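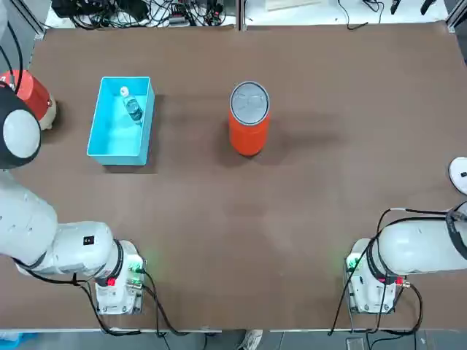
**Pouring, Lesson One**

It's a humbling thing to find out how bad you are at pouring a drink. I have been at it since childhood, mostly without supervision, and I'd have called myself competent. Then Gunnlaugur Blöndal handed me the controls for the two arms at Darnholm and asked me to put the mouth of a bottle over an orange cup and tip.

The bottle went past the cup. It came back, went past the other way, and then hung there for a while as if it were thinking about a career change. Gunnlaugur looked at his phone with great tact.

For readers who skipped the February issue (we know who you are, the software tells us), the pouring work is the second half of the Hasell project. The first half was picking things up and putting them in a bin, and the arms got decent at it. Pouring was supposed to be the easy follow-on. Somebody wrote "easy follow-on" into the plan, in those words, and that person is now writing this newsletter.

The method hasn't changed. One of us drives the arms by remote control and does the whole job from start to finish, the joint positions and camera views get saved, and the saved runs are what the training is built on. A good session gives us 28 runs worth keeping. My first session gave us 4, and Gunnlaugur describes one of those as "generous."

What makes a run worth keeping is a longer conversation than you'd expect. Smooth is good. Fast is fine if it's also smooth. Hesitating is poison, and so is fidgeting, which I do constantly. If I wobble the bottle three times before tipping it, the policy will faithfully learn that a proper pour begins with three wobbles. Last month's version had picked up a small sideways dip just before the grip closed, and it took us two days of going through old recordings to find out whose dip it was. I have apologized to the team.

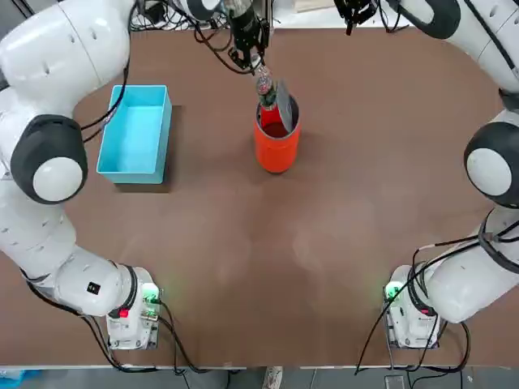
*Left arm on the bottle, right arm up and out of the way.*

The angle is the hard part. A person tips with the wrist and corrects by feel, and you never notice you're doing it. At the controls you get no feel whatsoever, so you watch the bottle neck and the rim of the cup and try to keep the one over the other while everything rotates. The arm is perfectly willing to rotate around a point you hadn't considered. Go in too low and the neck knocks against the cup. Stay too high and you're aiming across a gap, with the confidence of a man throwing keys to a friend on a balcony.

Then there's the lid. The orange cup has one, and every operator has a private theory about it. Mine is that it has it in for me. Gunnlaugur's theory involves approach direction and is probably correct.

We also had a useful disagreement over the arm that isn't pouring. I like to leave it parked and forget about it. Skestico, who supply our control software, suggest keeping the idle arm in roughly the same pose for every run so the training doesn't read meaning into its wanderings. Gunnlaugur agrees with them. I now agree with them as well, having watched a test policy give the spare arm a slow, stately wave in the middle of a pour, a gesture that I recognized from the afternoon I was trying to drive with a cold.

Other business:

- New operators, please do 20 practice pours before you hit record. You will think you don't need them.
- Put the bin back on its marks when you finish. It has been migrating.
- Karakaya has asked for the drive with the July runs. Whoever has it, there's no shame in this, just leave it on my desk when I'm at lunch.

The next round of training starts once we have enough clean runs from at least 2 operators. Gunnlaugur has his done. Mine are coming along, and the controls are free most mornings before ten if anyone feels like showing me up.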